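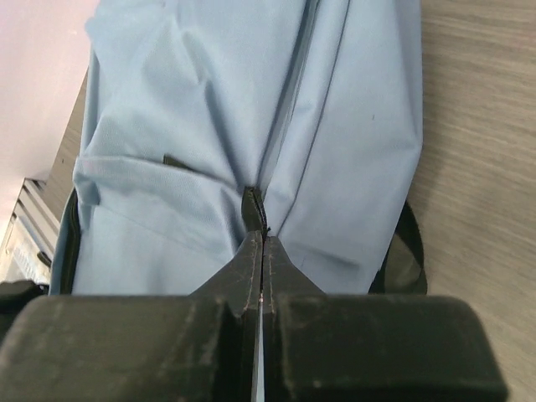

FAQ Arbeitsregeln Teleoperation und Zweiarm-Zellen
Stand April, Fragen an Kanokwan Ruangrit

Für wen gilt das?
Alle, die an den Zellen Stilonero und Driser arbeiten. Auch Gäste, auch wer nur kurz was testet. Für die Anlage bei Rodside gibts ein eigenes Blatt.

Darf ich allein an die Zelle?
Nach Einweisung ja. Vorher nur zu zweit, einer davon eingewiesen. Unterschrift im Ordner, nicht per Chat.

Wie viele Versuche pro Griff?
3. Danach Arm zurück in Grundstellung, Objekt von Hand neu hinlegen, Abbruch notieren. Nicht weiterprobieren bis es irgendwann klappt - die Daten sind dann nichts wert.

Was gilt für Reißverschlüsse, Riemen, Laschen?
Langsame Stufe, Kraftgrenze aus der Liste nehmen. Zipper nur an der Lasche greifen, nie am Stoff daneben. Wenns hakt: loslassen, nicht ziehen. Riemen vor dem Start so legen, dass sie nicht unter einen Finger geraten.

Hand in die Zelle, während der Arm steht?
Stillstand ist kein sicherer Zustand. Erst Freigabe wegnehmen, dann reingreifen. Gilt auch für "nur kurz den Teller geraderücken".
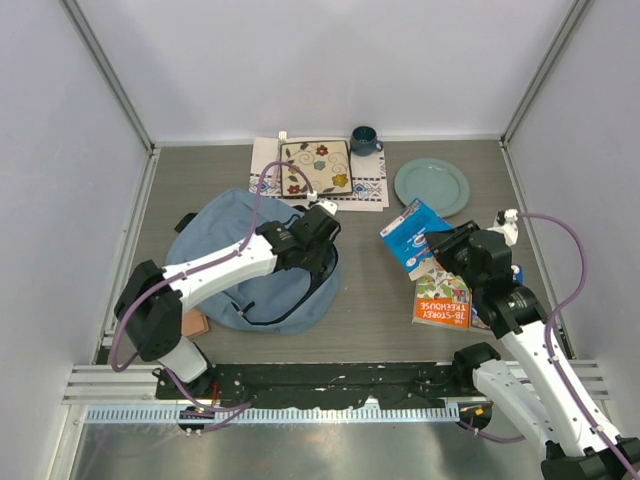 Wer darf den Not-Halt zurücksetzen?
Nur wer ihn gedrückt hat oder die Schichtleitung. Vorher einmal um die Zelle rum und laut ansagen, dass es weitergeht.

Können beide Arme gleichzeitig fahren?
Ja, wenn die Arbeitsbereiche im Programm getrennt sind. Bei Übergaben von einem Arm zum anderen halbe Geschwindigkeit und 2 Leute am Platz, einer davon mit dem Finger am Not-Halt.

Kabel?
Vor jeder Schicht beide Arme einmal durch den ganzen Bereich fahren und zuschauen. Kabel darf nirgends spannen oder unter ein Gelenk kommen. Scheuerstelle gefunden - Zelle sperren, Zettel dran, Ticket.

Greiferfinger verkratzt, tauschen?
Kratzer sind ok. Risse, Grate oder lockere Spitzen nicht. Ersatz liegt bei Hegde im Schrank, Fach 368. Entnahme bitte eintagen, letztes mal war das Fach leer und keiner wusste warum.

Wo melde ich Beinahe-Unfälle?
Formular am Eingang, noch in der selben Schicht. Gibt keinen Ärger. Ohne Meldung schon.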